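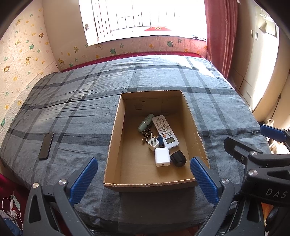

Attachment 1: remote, keys, cardboard box

Ticket: Ruteo thermostat app ignores schedule
Opened by: Karthikeyan Bhat
Status: Pending customer

March 8, 2024
Customer reports the bedroom AC comes on at 2 a.m. every night. Schedule in the app is blank. Customer has deleted the schedule 5 times and would like us to know he is getting good at it.

Update
Asked for a log export. Received 2,820 lines, of which the first 1,000 are the app greeting itself. The 2 a.m. command comes from a linked account called Zemby.

Update
Customer has never heard of Zemby. Customer then remembers Zemby. It was a sleep tracker he tried last June and "uninstalled emotionally."

Steps sent:
Settings > Linked accounts > Zemby > Revoke
Sign out on all devices
Restart the bridge and wait for the green light
Leave the schedule blank overnight

Update
Revoke button is grayed out. Known bug, see the Lemaire ticket. Revoked from our side. Customer to confirm after one night, preferably without setting an alarm to check.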